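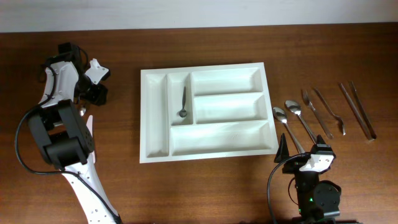
Küche radikal verkleinern: Was bleibt bei euch wirklich in der Schublade?

Kultside Forum > Wohnen & Haushalt > Küche

Suppenhuhn_Wolten
16. Nov. 2022

Hallo zusammen,

ich muss das jetzt einfach mal loswerden, weil ich seit Tagen mit nichts anderem beschäftigt bin und richtig Spaß daran habe! Wir ziehen im Februar innerhalb von Wolten um, und die neue Küche ist eine Kochnische mit drei Quadratmetern. Drei! Im Moment haben wir eine Wohnküche mit Speisekammer und dazu einen Keller, in dem ein Raclette von meiner Tante steht, das noch originalverpackt ist.

Angefangen habe ich mit dem Besteck, weil das überschaubar ist. Der Einsatz hat fünf Fächer, und ich habe mir vorgenommen, alles auszuräumen und nur wieder reinzulegen, was ich innerhalb einer Woche tatsächlich in die Hand nehme. Der erste Rückkehrer ist ein kleiner dunkler Teelöffel. Es kommt natürlich noch was dazu, aber ich finde die Methode großartig. Man merkt plötzlich, wonach man greift und woran man immer nur vorbeigreift.

Jetzt meine Frage: Wie habt ihr das bei Töpfen, Formen und Geräten gemacht? Ich habe die alte Topfserie von Marerar, neun Teile mit Deckeln, und benutze davon vielleicht die Hälfte. Trotzdem fällt mir die Trennung schwer, die sind von meinen Eltern.

Liebe Grüße aus dem Kistenchaos

Backblech77

Herzlichen Glückwunsch zur Nische, das wird toll! Ich koche seit Jahren auf kaum mehr Platz und will nicht zurück. Bei mir geblieben sind eine große Pfanne, ein mittlerer Topf, ein kleiner Topf für Milch und Soßen und ein Bräter, der auch als Nudeltopf, Brotbackform und im Sommer als Salatschüssel dient (ja, wirklich, er sieht auf dem Balkontisch sogar hübsch aus).

Von der Wochenmethode würde ich bei Töpfen allerdings abraten. Eine Woche ist viel zu kurz. Wer im November aussortiert, gibt den Einkochtopf weg und kauft im Juli einen neuen.

Grantler

Einkochtopf in drei Quadratmetern, viel Vergnügen. Wo stehen denn dann die Gläser? Im Bett?

Ich halte von dem ganzen Ausmisten wenig. Meine Schwester hat vor dem Umzug alles verschenkt und danach Stück für Stück neu gekauft, schlechter und teurer. Gutes Zeug behält man. Wenn der Platz nicht reicht, kommt ein Regal an die Wand, bis unter die Decke, fertig.

Suppenhuhn_Wolten

@Grantler Regal ist geplant, aber die eine Wand ist schräg und an der anderen hängt die Therme. Es bleibt ein Streifen über der Tür, den ich für Backformen nehmen will.

@Backblech77 Der Bräter als Salatschüssel, ich bin begeistert! Welche Größe hat der? Und wo lagerst du den Deckel? Deckel sind bei mir das eigentliche Problem, die rutschen überall herum.

Backblech77

Oval, passt gerade so in den Ofen, ich müsste nachmessen. Deckel hängen bei mir an der Innenseite der Schranktür. Zwei schmale Leisten quer, Knauf nach außen, hält bombenfest. Miss vorher aus, ob die Tür mit den Knäufen noch zugeht. Ich musste das Einlegebrett hinten um einen Fingerbreit kürzen.

teeundtoast

Darf ich eine Lanze für die unvernünftigen Dinge brechen? Ich habe auch stark verkleinert, aber meine Teekannen von Ninh sind alle mitgekommen. Die stehen jetzt auf der Fensterbank im Schlafzimmer, weil in der Küche kein Platz war, und morgens freue ich mich über jede einzelne. Dafür gibt es bei mir keinen Toaster mehr. Brot röste ich in der Pfanne, mit etwas Butter, und das schmeckt sowieso besser. Den Benutzernamen ändere ich trotzdem nicht.

Zu den Marerar-Töpfen: Nimm doch die mit, die du benutzt, und gib den Rest in der Familie weiter. Meine Nichte hat sich über meinen Spargeltopf gefreut wie verrückt.

Grantler

Spargeltopf. Das ist nun wirklich das einzige Teil, das man weggeben darf. Da sind wir uns einig.

Blechlawine
Beiträge: 3.035

Ich lese hier schon lange in allen Umzugsthemen mit und möchte widersprechen, was das Verschenken angeht. Schaut vorher, was die Sachen wert sind! Ältere Topfserien in ordentlichem Zustand und komplett mit Deckeln gehen gebraucht ganz gut weg, einzeln bekommt man fast nichts. Also entweder das ganze Set verkaufen oder das ganze Set behalten, auseinanderreißen ist die schlechteste Lösung.

Was ich auch noch empfehlen kann: der Vortrag von Alcides Amaral über kleine Küchen, den er bei uns in der Volkshochschule gehalten hat. Er behauptet, in einem normalen Haushalt lägen bis zu 4.000 Gegenstände, die man länger als ein Jahr nicht angefasst hat. Ob das stimmt, weiß ich nicht, aber ich bin heimgefahren und habe sofort den Gewürzschrank ausgeräumt. Kümmel in vier Dosen!

Backblech77

Die Zahl halte ich für maßlos übertrieben, da müsste er ja jede Reißzwecke mitzählen. Aber Kümmel habe ich gerade auch kontrolliert. Kein Kommentar.

Beim Set bin ich anderer Meinung. Es geht um Töpfe von den Eltern, da ist der Verkaufspreis doch zweitrangig. Wenn der mittlere Topf gut ist, soll er mit, und wenn der große nie auf den Herd kommt, soll er jemand anderem die Suppe kochen.

Blechlawine

Klar, Gefühle gehen vor. Ich wollte nur, dass es vorher mal gesagt wird.

Suppenhuhn_Wolten

Ihr seid super, vielen Dank! Ich habe gestern Abend mit meinem Bruder telefoniert, und er nimmt den großen Topf und das Sieb. Der Stieltopf und die beiden mittleren kommen mit in die Nische, über den Rest schlafe ich noch ein paar Nächte. Die Leisten für die Deckel will ich am Wochenende an der alten Schranktür ausprobieren, da ist es egal, wenn ich mich verbohre.

Und dann das Raclette. Will jemand aus der Gegend ein Raclette? Originalverpackt, mit Schäufelchen, nur Abholung.

teeundtoast

Ich! Also, ich habe überhaupt keinen Platz, aber bald ist Silvester. Schreibe dir eine PN.

Grantler

So viel zum Verkleinern.

Backblech77

@Suppenhuhn_Wolten Nimm für die Leisten kurze Schrauben, die Türen sind dünner, als man denkt. Und stell bitte Bilder von der fertigen Nische ein, ich will das unbedingt sehen!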